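Criminal Justice Policy and Reform
Handout 11: Cash Bail and What Happens Before Trial
Instructor: Touran Azimi
March 2026

Read this before section, please. Last week several of you read it during section, which I could tell from the scrolling.

Where we left off

We finished sentencing on Tuesday. Now we go backward, to the stretch between arrest and the end of the case. Most courses put this first, in the order a defendant meets it. I put it late, after you've read about plea bargains and already formed opinions about why people take them. Some of those opinions should get shakier this week.

Terms you need

Bail: the conditions under which a person charged with a crime is released while the case goes on. People use the word to mean money. Money is one kind of condition.

Cash bail: the defendant, or more often the defendant's mother, pays the court the full amount. It comes back at the end if the defendant has shown up, minus whatever fees the county has thought of.

Surety bond: a bail bond company promises the court the full amount and charges the defendant a percentage for the promise. That percentage does not come back, even if charges are dropped the next morning.

Release on recognizance: the defendant promises to return and goes home. Often shortened to ROR or OR, depending on where you are.

Preventive detention: the court holds a person with no option to pay, usually after a hearing on danger or flight. Read United States v. Salerno (1987) for the federal version. The dissent is better written than the majority opinion, in my view, and you may argue with me about that in office hours.

Bail schedule: a list that matches charges to dollar amounts, like a menu. Where one is in use, a person with money can sometimes be out before seeing a judge at all.

The legal floor

The Eighth Amendment says "excessive bail shall not be required." It does not say what excessive means, and it does not say that everybody gets bail. Stack v. Boyle (1951) tells us that bail set higher than an amount reasonably calculated to bring the defendant back to court is excessive. Notice what that leaves open. An amount can be perfectly reasonable on paper and still be out of reach for the person standing there.

State constitutions vary a lot. Many promise bail in noncapital cases, with exceptions that have grown over the years. Look up your home state before section. If you are from a state that has changed its rules recently, bring the current text and not whatever your uncle posted.

A worked problem

Two people are arrested on the same night in the same county on the same low-level theft charge. The schedule says $769. Defendant A pays from a checking account and is home for breakfast. Defendant B has $80 and a shift that starts at six.

Work through the following on paper.

If B stays in jail until the first hearing, what could B lose that A does not? Start with the job, then keep going.

At the hearing, the prosecutor offers time served in exchange for a guilty plea. B can go home today. What would you advise, and what would you want to know about the evidence first? What would B probably do whatever you advised?

A's lawyer has a client who can come to the office, find witnesses and appear in court wearing their own clothes. How much of that shows up in the file?

Last year a student wrote that B "should have budgeted better." The comment I left in the margin was longer than the answer.

What reformers propose

The proposals come in a few families, and they do not all like each other.

Text message reminders and help with rides. Cheap, dull, and hard to be against. A fair number of missed court dates are missed for the reasons you miss the dentist.

Ability-to-pay hearings. The judge must ask what the defendant can afford before setting an amount. Watch how long the hearing takes. Golshifteh Rostami, who sat in on arraignments for this course in February, timed one that lasted under 2 minutes, including the part where they looked for the file.

Risk assessment tools. A score, built from things like age and past failures to appear, guides the release decision. Supporters say it beats a judge's gut. Critics say it is the gut with decimals, trained on arrest records that carry their own history. We'll spend a full session on this, so hold your fire.

Ending money bail outright. Release becomes the default, with detention only after a real hearing. The fight then moves to who qualifies for detention, and some people who cheered at the start stop cheering here. 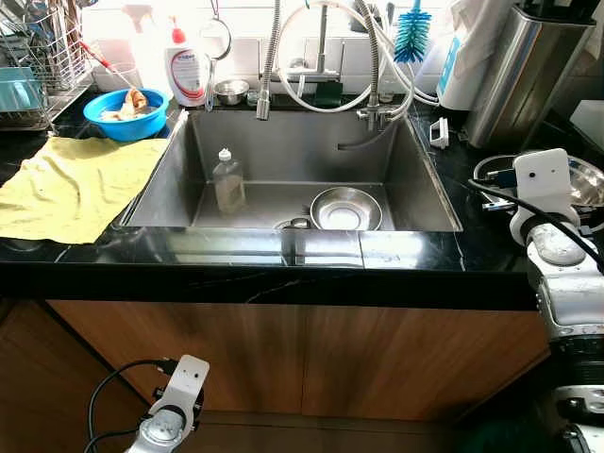

Sink with two faucets, a bottle and a steel bowl.

Objections worth taking seriously

Victims may want more notice and more protection than a release order gives them. Judges get blamed for the one release that goes badly and never for the hundred detentions that weren't needed, so they behave about as you would. Counties have budgets tied to the current system. And supervision can become its own kind of sentence: ankle monitors with daily fees, check-ins during work hours, curfews that assume everyone has a fixed address.

For section

Eyvindur Hallgrímsson has the early group and Azadeh Rostami has the late one. Swap only by email, and only with both of them copied.

Bring the worked problem, one page, handwritten is fine if a stranger could read it. Bring your state's bail provision. Ilgın Demirtaş will present on bail funds, so save your questions about those for her.

The court observation report is still due at the end of the month. Courtrooms are open to the public. Phones off, hats off, and please do not wave at the defendants.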